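The One Bin Theory, Revisited

Every couple of years someone rediscovers the idea that all you need to get a family's belongings under control is one big bin. No labels, no dividers, no little zip pouches. You buy a large container, you throw everything loose into it, and peace descends on the house. The latest version comes from the Cavero people, whose whole program (I paid for it, so I get to complain) is built on what they call the Single Vessel. I have now lived with a Single Vessel for 23 days and I have questions.

First, the sales pitch. According to the Cavero booklet, sorting is where tidying goes to die. You stand there with a plastic dinosaur in one hand and a measuring tape in the other and wonder which category either belongs to, and while you wonder, the floor stays covered. So skip it. One bin, sloped sides, hard floor, everything in. When you want a thing, you reach in and get it.

I'll admit the first half works. My kids, who will not put a marker back in a marker box for love or money, will happily fling a marker into a large bin. The living room floor was clear by dinner on day one. I took a lap around the coffee table just because I could.

It's the "reach in and get it" part I don't buy.

A thing you want is never lying alone in the middle. It's down in the corner where the walls meet the floor, with something else leaning on it. You get two fingers on the thing and the neighbor comes along for the ride, or slides underneath, or wedges itself into the exact spot where your knuckles need to go. Bath toys are the worst. They have claws and fins and tails, and all of those catch. Smooth things like blocks and balls behave better, but they roll to wherever your hand isn't.

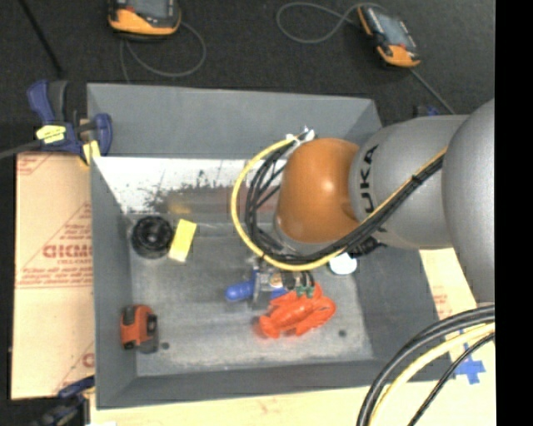 The booklet does have an answer for corners, and the answer is sloped walls. A slope is supposed to bring everything back toward the center, so you never have to dig. I've heard this claim about laundry hampers and toolboxes too, and I've never seen it hold up with a mixed load. A tennis ball will roll down a slope. A rubber animal with lumpy limbs will sit wherever it was dropped until somebody moves it. If your household owns nothing but tennis balls, go ahead and order the sloped one.

Then there's the floor of the bin. Cavero recommends metal because it "wipes clean in seconds." My brother-in-law's shop has metal bins, and they wipe clean fine, but they also scuff if you look at them wrong, and after a while you can't tell a scuff from a smear, so you wipe the same cloudy patch three times and give up. And the noise! Drop a toy truck into a metal bin at six in the morning and tell me how calm your home feels. I went with a plastic tub from Vostel instead. It's quieter. It has also picked up a sort of gray film that I can't get off with dish soap, so I'm not claiming victory.

Color matters more than I expected. The bright stuff, you can find. Anything red or orange practically waves at you. It's the dark socks, the black charger cables and the gray puzzle pieces that sink out of sight in a dark bin, and the booklet pushes dark bins because they "recede visually." Great. So do the puzzle pieces. If I did this over I'd get the palest container they sell and let it be ugly.

I brought all this up with Magdy Kabbaj, who teaches the evening decluttering class I went to twice at the Estomgate library. Magdy was a good sport about it. Magdy's view is that a mixed bin is fine for stuff you grab at random, and hopeless for stuff you have to grab on purpose. A kid who wants "a toy" is well served. A kid who wants the blue one with the round end, and no other, is going to tip the whole thing out on the rug, and then you're back to where you were before you spent the money.

That matches what I've seen. In the first week the bin got tipped out maybe twice. By the third week it was a daily event, usually right before we had to leave for somewhere. I started hiding a few favorites on the bookshelf so they wouldn't go in at all, and at that point I had two categories, and the Single Vessel was neither single nor much of a vessel.

A reader wrote to tell me the Šimko method fixes this with a shallow tray that sits on top for the daily things. Could be. It sounds to me like a second bin with better manners, but I have a baking sheet I never use and I'm willing to give it a try through the end of November before I say anything mean.

What I'm keeping for now: the tub stays in the living room for the evening sweep, because a clear floor at night is worth something to me. Small parts are going back in jars. Cables are going back in the drawer they came from, which was a bad drawer, but I knew where it was. Bath toys are in a mesh bag on the faucet, where at least they can drip.

If anyone has used a big mixed bin for more than 30 days without tipping it out on the floor, please leave a comment and tell me what's in it. I'm especially interested in households with kids under eight. I have a guess about what you'll say, but go ahead.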